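Snacks and Small Things – a table gallery
Posted 5 June 2022 by Brisa Bermúdez

Welcome back, everyone, and thank you for waiting so patiently for this one! I know I promised a new gallery page in February, and then the move to the Wistosow rooms happened, and then the shelves had to be put up twice (the first set leaned), and before I knew it half the spring had gone by. But we are settled now, the kettle has a place to stand, and I finally sat down with a big mug of tea and went through everything.

For anyone who has just wandered in, this page is about the everyday things that end up on our tables. Trays, cloths, packets, the odd spoon. We sort them, fold them, fill them, empty them and put them away again, and somewhere along the way I grew very fond of them. Elvira Inga keeps the cupboard list, which has 142 items on it as of this week, and she would like me to mention that the lids are now kept with their boxes and should please stay that way.

I had meant to write long notes for each table and ended up writing them mostly on the bus, so forgive me if they ramble. Rafia Mughal read them all through and took out a good many of my exclamation marks – though not every one, I see.

A word on the cloths before we get going, as I do get asked. They came in a bundle from Khattak, the fabric shop near the old station, where they sell the ends of rolls by weight. They are soft and they crumple beautifully, which makes them a good deal harder to fold neatly than you might expect. Mehwish Lodhi can get one into a perfect square in no time at all. Mine come out more like a sandwich.

The trays are a different story. We tried deep ones first and everyone disliked them, myself included, because small packets slid down into the corners and you had to go fishing. Shallow is better. They stack well, they wipe clean in a second, and you can see what you have.

Tray, cloth and a green packet
I love the colors in this one, all that pale yellow, light green and blue bunched up next to the plain white tray, with the snack packet sitting on top and a hand reaching in from each side. The lettering on the dark label is so cheerful, all yellow, red and green. 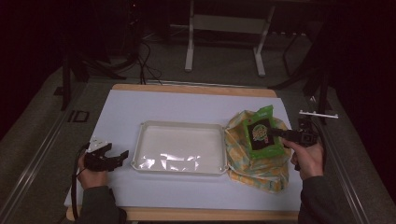
Coming next
Noman Durrani is putting together the kitchen drawer table, with the whisks and the measuring cups, and I hope to have it up before the summer gets too hot for sitting at a computer. After that we would like to do a tea table, if we can agree on which cups to use (there are 4 sets and strong feelings about every one of them). If you have a nice old tray or a bundle of cloths you no longer need, do write to me or leave them at the front desk with my name on the bag. Plain or patterned, we are glad of either.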